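Back-to-School Supply Drive: Getting Ready for Another Year

It seems like we only just put away the folding tables from last summer, and yet the supply drive is already creeping up on us again! For those of you who are new to the Dritwood neighborhood (welcome, by the way), we collect school things all through June and July and hand them out at the Juhl Street hall before classes start. Last year 80 children went home with something, and we would dearly love to reach more families over in Uvach this time.

The list is much the same as ever. Crayons in the 24 box, wide-ruled notebooks, glue sticks, pencils that sharpen without snapping - you know the ones I mean. We are swimming in rulers, so please hold off on those. What always runs short is the stuff for older kids, like graph paper, binders and plain black pens, and I'd ask you to think of them when you are standing in the store with all those cheerful little erasers in front of you.
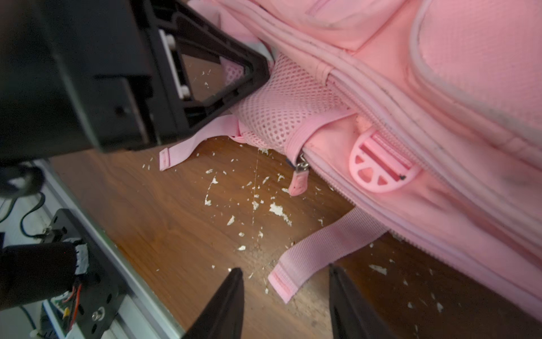 Gently used is perfectly fine, and if you'd like to give money instead, the envelope is at the front desk as usual. We have set aside $200 for calculators, and every bit on top of that goes toward lunch boxes.

Drop-off is in the hall lobby from 4 in the afternoon until 7 in the evening. The folks at Cesinstead Church are also letting us keep a bin by their side door, so if that's closer to you, please use it. We still need a few people for sorting, too - there will be lemonade, and probably more cookies than anyone needs.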